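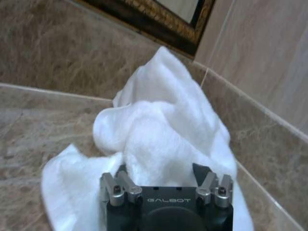

2025-10-10

Heel day again. I woke up before the alarm and did that thing where I lie very still and pretend I don't need to get up, and then of course I needed to get up. First step, ouch. Second step, ouch again but quieter. By the time I got to the kitchen I was walking like a person, more or less.

So it's plantar fasciitis, which I still can't spell without looking. I've had it since January, and I spent most of the spring telling everyone I'd just bought bad sneakers. (I had also bought bad sneakers.) The morning pain is the strangest part – it feels like somebody left a tack in the heel overnight, and then it eases off and I forget, and I stand too long at the stove and it's back by dinner.

I'm supposed to write down my steps, so: 2,470 yesterday and 2,205 today. That's not much for somebody who used to walk the whole loop at Nolotville before breakfast! But yesterday's number included the pharmacy and the long line at Ghanem, and I paid for that one all evening with my foot up on a cushion. Today I sat down between chores like I'd been told to, and I was in a much better mood at supper. I took one ibuprofen, the 200, with toast. Didn't want a second.

The stretches are going okay. Calf against the wall, then the one where you pull your toes back toward your shin before you even get out of bed. I keep skipping that one, which is silly, it's the one that seems to help most. I did it this morning after the ouch instead of before, so I don't think I get credit.

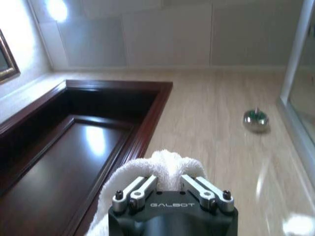

Imad Tannous told me on the phone that I was pulling too hard, and that a slow, boring stretch held for a good long while does more than yanking on the foot until my eyes water. He had the same thing in both heels, both! He said the second one took longer to settle than the first and that he'd nearly given up by then. I asked what changed and he said mostly he quit going barefoot in the house. I looked down at my bare feet and said nothing.

So I put on the Osima clogs after we hung up and wore them all afternoon. They're ugly and they squeak, but the heel sits up a little and I can feel the difference on the hard floors. I'd been saving them for outside, for some reason. I also rolled my foot on a cold water bottle while I went through the mail, and that was lovely, I could have done it for an hour.

Next visit at Millov is coming up and I want to ask about the night splint. I've read so many opinions on it that I'm dizzy. Some people say they slept like babies and some say they kicked it across the room. I'd be a kicker, I suspect.

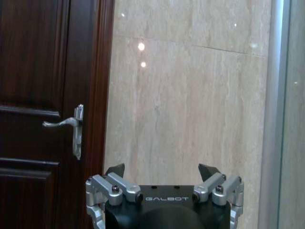
Give the splint 6 nights before you decide, a reader wrote under my last entry, and start with it on for just an hour in the evening while you read. I like that idea a lot. She also said to loosen the straps if my toes tingle, and to bring the thing along to the appointment if I buy one ahead of time so they can check the fit. I've put that on my list, under the question about whether I can ride my bike yet.

Tomorrow: toes first, then feet on the floor. Clogs are parked right by the bed.

Filed under: Foot & Heel Pain, My Diary

We use cookies to remember your preferences and see how our pages are used. Accept | Manage settings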